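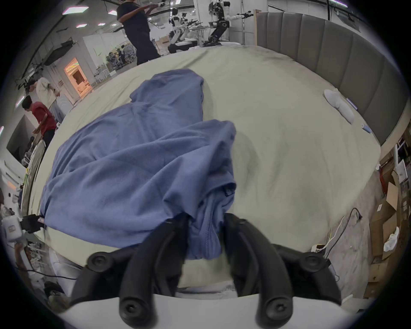

Contrôle du coin couchage et linge – Skallarero, octobre 2018
Fiche 2299, remplie par moi (Gilang Ngui), relue par Rizal Nair

1. Tête de lit
Conforme. J'ai tiré dessus des deux mains, elle ne bouge pas. Les panneaux gris sont à dépoussiérer dans les rainures, j'y ai laissé un doigt bien noir !

2. Drap
À changer. Quelques traces sombres et de petits plis. Je l'aurais bien laissé encore un peu, mais Rizal est plus sévère que moi – et bon, il a raison.

3. Oreiller
À revoir. Le petit blanc fait des bosses. Je propose de le regonfler avant d'en commander un autre chez Felia.

4. Petits objets sur le lit
À ranger. Il reste des bricoles bleu clair. Merci de vider complètement la surface avant de plier quoi que ce soit, j'insiste (je l'avais déjà écrit en mars).

5. T-shirt bleu
Non plié. Étaler bien à plat, sortir les manches, lisser du col vers l'ourlet, et seulement ensuite rabattre les côtés. Une manche dépasse en haut et le reste fait encore de gros plis, donc je ne coche pas la case.
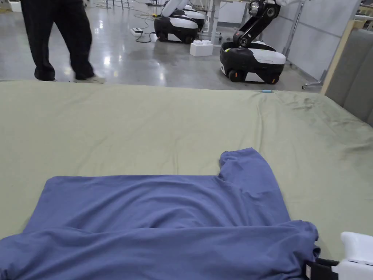
6. Sol et passage
Conforme sous réserve. Le béton est propre, mais il traîne des câbles, une multiprise et un bloc de mousse blanc.

Suite à donner : points 2 à 5 à reprendre, puis me rappeler au poste 3679. Je repasse avec Rizal pour la signature.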